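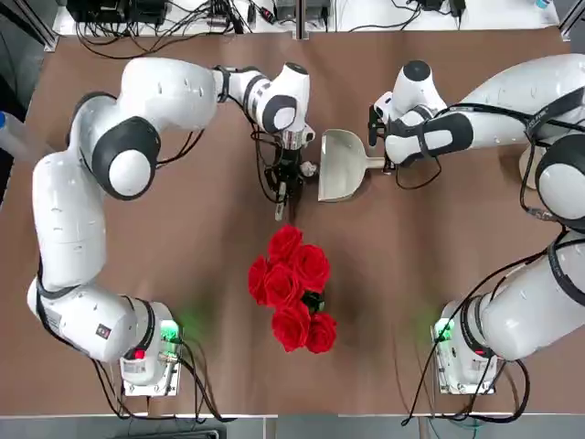
Kaisu Manninen thinks the word "teaching" flatters everyone involved. She would call it puppetry with a hard drive attached, and after a morning at Rudasholm I'm inclined to let her have it.

The task this month is the dustpan. One arm holds it, the other is meant to get something into it, and a person steers both by remote control until there are enough good runs to train on. Enough, for now, is 968. They have 167.

"The first 3 are always beautiful," says Njoroge Muli, who does most of the steering. "Then you start thinking about lunch, and the robot learns that too."

He means it. An early batch had a small pause before every grasp, which the trained arms copied faithfully. The pause was Njoroge checking the clock. Manninen threw out about 100 runs and moved the clock.

I asked whether roses were a sensible thing to practice around. "Sensible would be blocks," she said. "We did blocks. I can't look at a block."

They let me have a go. Holding the pan level with one hand while aiming the other gripper is like patting your head in somebody else's coat. Njoroge watched politely.

"We'll keep that one," he said, and typed something into the notes column. I asked to see it. It said "visitor."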